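Visit report: Hultusik test hall, two-arm handling cell

Our group went to Hultusik to look at one cell and one fault. Selorm Atinga, who runs the cell, had sent the log in advance, and most of the morning was spent going through it at a desk before we went into the hall.

The job is simple on paper. Toy fruit on a cutting board has to be moved onto round plastic plates, with two arms working over the same table. The arms share one work zone. The controller, a Kullard unit, is supposed to keep a minimum gap of 100 mm between the grippers whenever both are in motion.

In the logged run it did not. At cycle 1025 the gap closed to 53 mm and neither arm slowed down. There was no contact. The operator saw it and hit the stop. The cell had been running with that controller setup since January. 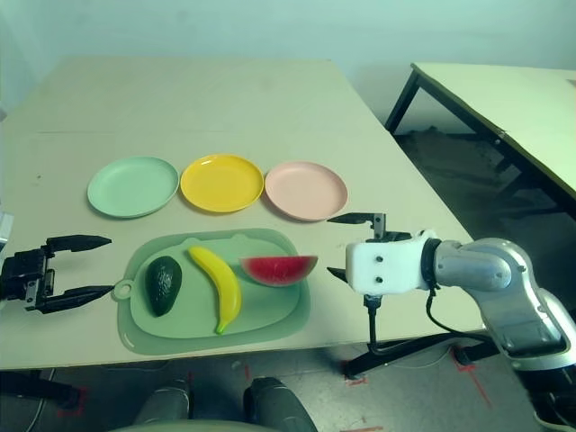
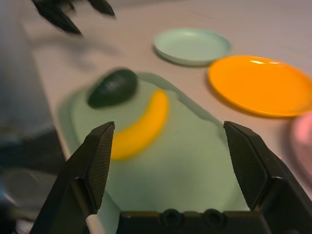

Both pictures: toy fruit and plates on the cell table, grippers open.

Hultusik test hall, 14 March 2019

Selorm's finding is that the gap check itself works. The fault is in what it was given to check. The finger set on each gripper had been changed for a longer one, and the new length was entered in the motion planner but left out of the safety model. The planner moved the arms correctly for the long fingers. The safety model went on measuring from the old fingertips. The two files are edited in separate screens and nothing compares them.

We asked why it took so long to show up. Most of the cycles keep the arms well apart. The gap only gets small when one arm is reaching over the board and the other is still backing out, and that overlap depends on where the fruit was set down.

A second problem came up during the talk. After the stop, the cell was restarted from the hand pendant without anyone clearing the event. The log shows the restart as a normal resume. Mutow, who did the integration, say this is how the option ships. We think it should be locked out, and Selorm agreed.

Changes made so far:

Tool length is now read from a single file by both the planner and the safety model.
The cell will not start if the file has been edited and not signed off.
Resume after a manual stop needs a key.

With these in place the cell has done 1653 cycles. No gap alarms were logged. I would have liked to see an alarm forced on purpose with a wrong length entered, and we asked for that test. It had not been done when we left.

Laryea have the same controller on their packing line and will be sent a copy of this report. Their finger lengths should be checked by hand against the safety screen before the next shift change. The forced-alarm results go in an annex when Selorm sends them.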